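Unit 4. Storage of dry goods in small food shops

Introduction

In this unit we look at how a small shop keeps its dry goods between delivery and sale. By dry goods we mean flour, rice, pulses, sugar, salt, ground spices and similar products. They are often called "safe" products, and students sometimes give them less attention than milk or meat. But dry goods are a large part of the stock value, and the losses come slowly, so they are seen late.

The main case is the shop Gatevholm, which carried 882 lines of stock when the course material was prepared. Of these, 256 were dry goods. Please have the stock table from Unit 3 with you.

4.1 What damages dry goods

Moisture is the first cause. Flour and sugar take water from the air and form lumps. Ground spices do the same, and they also lose their smell. The second cause is insects, which usually come in with a delivery and then move from one product to the next. Light and heat are slower, but they matter for paprika, dried herbs and nuts, where the colour and the fat content change.

Strong smells should be mentioned also. Tea and rice which stand near soap or coffee will take the smell, and the customer will notice it at home.

4.2 Containers and lids

Once a sack or a carton is open, the product should go into a container with a lid. Glass shows the contents but is heavy and lets in light. Metal keeps out light but can rust at the seam. Plastic is light and cheap, and it is the usual choice for the back room. A white wall hides most of the contents, so the label must do the work - write the product, the delivery month and the supplier, and put the label on the side, never only on the lid. Lids get exchanged during cleaning.
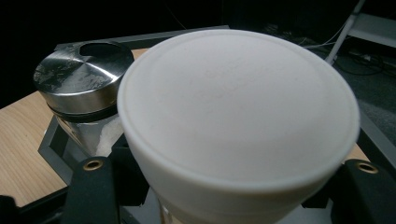 4.3 Rotation of stock

The rule is first in, first out. New stock goes behind old stock, and a container is emptied and washed before it is filled again. Filling on top of a rest is a common mistake. The old product stays at the bottom, and its date is lost.

At Gatevholm the spices from the supplier Tlapale arrived in March and were placed in front of the earlier delivery from Brarkosau. By summer nearly 2 kg of the older paprika had lost its colour and could not be sold.

4.4 Reading and exercise

Read the Gustar storage sheet, pages 1 and 2. Then choose five products from your stock table and write for each one the container, the place in the store room and the longest storage time. Bring your list to the next class, on paper.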